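"Write the Rule Where the Hand Is": A Talk With Elikem Bonsu About Good Practice in Home Recording 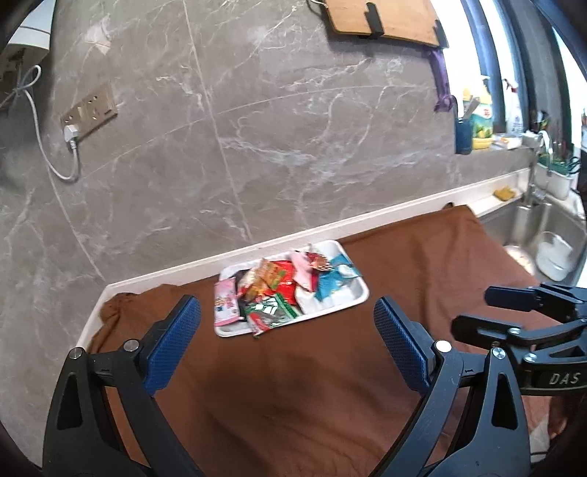 Snack packets on a white tray, with the two blue finger pads open above the cloth.

When I asked Elikem Bonsu how long the rulebook is, she put it on the table between us and let me turn the pages myself. It has 15 pages, and two of them are only for signatures. She wrote most of it at Hivetti, a small company which collects hand-held gripper recordings in people's kitchens, so that robot arms can later learn from them. The people who hold the tool are called operators. Bonsu is responsible for how they work.

We met at the Hivetti office in Berncombe, at four in the afternoon, when the operators come back and charge their equipment. I wanted to know why a job like picking up a packet of snacks should need rules at all.

"In the first year we had no rules, we had only good advice," she said. "The advice was, please work naturally. But natural is different for every person. One operator takes the packet by the corner. Another one presses it in the middle until it makes a noise. Both were natural."

The company had at that time a customer, Brernholm, which wanted to train an arm for sorting soft goods. Hivetti delivered 2,866 recordings. Brernholm sent a large part of them back, with a polite letter. The letter said that the start and the end of each action could not be found.

"I still keep this letter," Bonsu told me. "It was the best thing for us. I read it many times, and from it I made the first rule. Before you touch anything, the fingers are open and they are still, and you count to two in your head. After you let go, the same again."

Soft packets have their own chapter, and it is the longest one. A packet is mostly air, she explained, and it changes its shape under the pads. The operator must close the fingers slowly and stop when the packet holds. He must not press more to feel safe. If a packet slips, the recording continues and the operator tries again from the open position.

I was surprised that a failed grip is kept. Bonsu was not surprised by my question.

"People are ashamed, so they want to delete it. I understand this. But a robot will also drop things, and it has to see what comes after. We mark it as a failed try and we keep it. What I don't accept is when somebody helps with the other hand. The other hand is forbidden from the first second to the last."

The second person I spoke to was Mansa Aidoo, who checks the recordings and decides which ones go to the customer. He has a different opinion about some points, and he did not hide it. The rulebook says that the work surface should be prepared, but the rest of the room should be left as the family has it. Aidoo would like to go further and touch nothing.

"A cloth on the counter with a fold in it, I like that," he said. "A plug in the wall, a sponge beside the sink, this is how a kitchen is. Elikem is afraid of the things behind. I am afraid of clean kitchens."

Bonsu laughed when I repeated this to her. She said her worry is only about private things. Letters, medicine with a name on it, family photographs and screens must be put away before the tool is switched on, and the person who lives there must walk through the room together with the operator and agree. Both sign. If the person changes their mind later in the day, the recordings from that room are removed, and the operator is paid the same.

That last sentence was not in the first version. It was added after a discussion with Kwofie, the agency that finds the homes. "If the operator loses money, he will try to convince the family," Bonsu said. "So we took away the reason to convince."

There are also rules I would not have thought of. Food packets that are used for practice may not go back to the shelf when they are damaged. The tool is not put down near a sink, also not for a moment. The pads are wiped between one home and the next, and looked at for cuts, and a worn pad is changed on both fingers at the same time.

Does everybody follow them? Aidoo said that he can see it quickly when an operator is tired, for the waiting at the beginning becomes shorter and shorter. Then he calls and asks the person to stop for the day. Bonsu would like to write this down too, with a fixed limit of hours, but the two of them have not yet agreed on the number.

The next version of the rulebook is planned for September. Bonsu has already crossed out one page in my copy, the one about gloves.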